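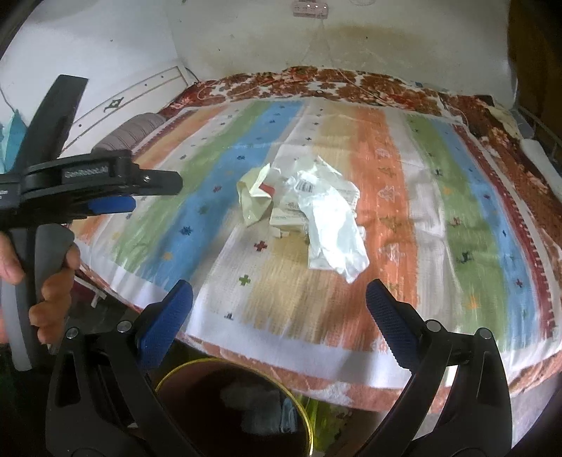
Cama cubierta con una tela de rayas de varios colores.

El rescate de aportaciones es la operación por la que el partícipe de un plan de ahorro para la jubilación retira, total o parcialmente, los derechos acumulados antes de alcanzar la edad prevista en el contrato. Se distingue de la prestación ordinaria, que se cobra al jubilarse, y del traspaso, en el que el capital pasa de una gestora a otra sin llegar a manos del titular.

Modalidades

El rescate puede ser total, con extinción del contrato, o parcial. En el parcial, el reglamento suele fijar un importe mínimo por retirada y un saldo que debe permanecer en la cuenta. El plan Erarton, administrado por la gestora Rimer, establece un mínimo de 500 euros por operación y exige conservar 850. El plan Jesik solo admite el rescate total, una vez transcurridos 7 años desde la primera aportación.

Supuestos

Los contratos contemplan por lo general la enfermedad grave, el desempleo prolongado y la incapacidad permanente. Algunos añaden la compra de la primera vivienda -- supuesto que Erarton incorporó en una reforma de su reglamento -- con un límite de 3.000 euros.

Cálculo

El importe se obtiene multiplicando las participaciones reembolsadas por su valor liquidativo en la fecha que señale el reglamento. De esa cantidad se descuentan la penalización por salida anticipada, si la hay, y la retención fiscal que corresponda. Las solicitudes que Rimer recibe después del mediodía se valoran en la sesión siguiente.

Debate

Hicham Ait Ali sostiene que la posibilidad de retirar el dinero anima a aportar a quienes tienen ingresos irregulares. Pramila Kushwaha, en un estudio sobre los antiguos partícipes del fondo Bautista, observó que pocos reponían después lo retirado y propuso limitar el rescate parcial a una sola vez por contrato.

Véase también

Plan de pensiones
Renta vitalicia
Valor liquidativo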